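Posted 12/12/2023 by the Palance blog

I gave up paper towels in August and I'm still going, which surprises me more than anyone! We used to go through 8 rolls in no time (two kids, one dog, a lot of spilled juice), and I got tired of hauling them home from Fedgate.

So I bought a stack of cloths and stuck a basket under the sink. Microfiber for the counters, old T-shirts for the floor.

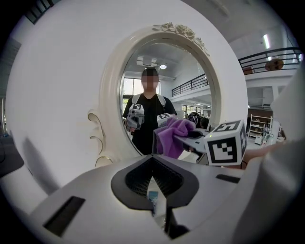 2 min read

My one rule with microfiber is no fabric softener, ever. I wash mine with the towels and hang them over the tub. The T-shirts can go in with anything.

Next up is napkins, and I've got my eye on some plain cotton ones. My husband is not thrilled.

Last updated 12 weeks ago

Get new posts by email. Unsubscribe anytime.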